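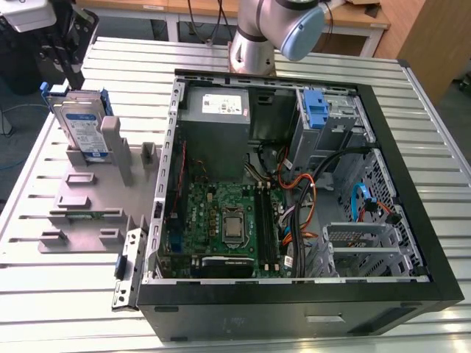

**Figura 3.** Torre de sobremesa tumbada y sin panel lateral. A la izquierda, un disco de 3,5 pulgadas con su bandeja azul, de pie en el soporte gris.

## 4. Extracción y reposición de las unidades de disco

### 4.1. Material y disposición del puesto

El lote procede del almacén de Reltach y consta de 40 torres de sobremesa retiradas de oficinas. Todas comparten el mismo tipo de chasis, con jaula metálica para los discos y bandejas de plástico que entran a presión, sin tornillos. Se descartaron antes del ensayo los equipos con la jaula deformada o con piezas de plástico partidas, que se tratan en la sección 6.

Cada torre se trabaja tumbada, con el interior hacia arriba. La posición vertical, habitual en los talleres pequeños, obliga a sujetar el chasis mientras se tira de la bandeja, y en las pruebas previas esto provocaba que el equipo se desplazara sobre la mesa. Con la torre tumbada, el peso del propio chasis basta para mantenerlo quieto. El soporte para los discos se coloca al lado de la torre (figura 3), de modo que la unidad pueda quedar de pie en una ranura. Los discos apilados en plano, en cambio, se rozan entre sí por la cara de la placa electrónica, que es la parte menos protegida.

Los cables son el principal obstáculo. En el equipo de la figura 3, el mazo de alimentación cruza desde la fuente hasta la zona de las bahías y forma un arco sobre el centro de la caja, mientras que un cable SATA azul claro pasa cerca de la pared derecha. El procedimiento no exige retirar el mazo, pero sí apartarlo antes de mover la bandeja. En las torres donde los cables estaban sujetos con bridas al borde de la jaula se cortó la brida más próxima y se anotó en la ficha de Akolgo.

### 4.2. Procedimiento

La secuencia seguida en todos los equipos fue la siguiente:

1. Desconectar el cable de datos y después el de alimentación, tirando del conector y nunca del cable.
2. Apartar el mazo hacia la fuente.
3. Liberar el cierre de la bandeja y sacarla en línea recta hasta que los carriles laterales queden fuera.
4. Dejar la unidad en una ranura libre del soporte, con la etiqueta a la vista.
5. Registrar el número de serie del disco y el del chasis en la misma línea.

Para la reposición se invierte el orden, salvo el registro, que se repite al final. La bandeja se considera asentada cuando el cierre vuelve a su posición y el frontal queda a ras de la jaula. Si sobresale, se extrae por completo y se vuelve a introducir – empujar desde una posición torcida marca los carriles y, en dos de los equipos, abrió una fisura en la base de la pestaña.

Se realizaron 200 operaciones entre extracciones y reposiciones, repartidas por igual entre las torres del lote. La última se completó el 2 de diciembre de 2023. El cierre de los registros y la revisión de los chasis se habían previsto para marzo del año siguiente y se mantuvo ese calendario.
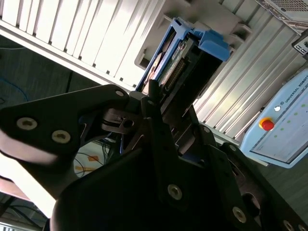
**Irantzu Belaustegi Mora**
*Responsable de ensayos de desmontaje, proyecto Litance*

### 4.3. Observaciones sobre las bandejas

La bandeja cumple dos funciones que conviene tratar por separado. Por un lado guía el disco dentro de la jaula; por otro, ofrece un punto de agarre que evita tocar la electrónica. La segunda función suele pasarse por alto en los manuales de taller. Una unidad sacada de su bandeja solo puede cogerse con seguridad por los cantos, y en una jaula estrecha los cantos no son accesibles.

El color azul de las piezas liberables facilita el trabajo. En los chasis del lote, el cierre de la jaula y las bandejas comparten ese color, y el personal que no conocía el modelo los localizó sin consultar la guía. En un grupo reducido de bandejas de repuesto, fabricadas en gris por Skulteck, el cierre se confundía con el plástico del soporte y hubo que señalarlo con un punto de pintura. Las medidas de estas bandejas eran correctas y su comportamiento mecánico no se distinguió del de las originales.

El desgaste se concentró en tres zonas:

| Zona | Daño observado | Consecuencia |
|---|---|---|
| Pestaña de cierre | Blanqueo del plástico en la base | Ninguna durante el ensayo |
| Carril lateral | Rayas longitudinales | Entrada algo más dura |
| Pasador del disco | Holgura | Sustitución de la bandeja |

El blanqueo de la pestaña aparece pronto y después apenas progresa. Es un indicio poco útil para decidir si una bandeja debe retirarse. La holgura de los pasadores sí lo es, pues permite que el disco gire ligeramente y que los conectores lleguen desalineados. Se retiraron todas las bandejas con holgura apreciable a mano.

También se comprobó el estado de los conectores dorados de las unidades tras cada reposición. La inspección fue visual, con lupa, y solo se anotaron marcas transversales, que indican una entrada forzada. Las marcas en el sentido de la inserción son normales y no se contabilizaron.
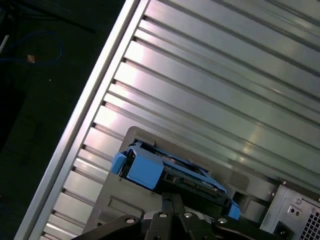 **¿Debe extraerse la bandeja junto con el disco cuando la unidad se va a destruir?**

Conviene extraer siempre el conjunto completo y separar las dos piezas después, fuera de la torre. La bandeja se reutiliza en otro chasis del mismo tipo, y el disco pasa al contenedor precintado una vez registrado su número de serie.

### 4.4. Limitaciones

El lote es homogéneo, lo que simplifica la comparación entre equipos y limita el alcance de los resultados. Las jaulas con fijación por tornillos requieren otra secuencia y no se han considerado. Tampoco se ha medido la fuerza de extracción; los términos «dura» y «suave» de las fichas recogen la apreciación de quien realizó la operación, y se han usado únicamente para ordenar los equipos que debían revisarse.

Queda pendiente el efecto del polvo. Varias torres llegaron con acumulación en el fondo de la jaula y se aspiraron antes de empezar, de acuerdo con la norma interna de Reltach. Es posible que en un taller donde no se limpie el chasis los carriles se rayen antes de lo aquí descrito. Las fichas completas, con el estado inicial de cada jaula, se recogen en el anexo B.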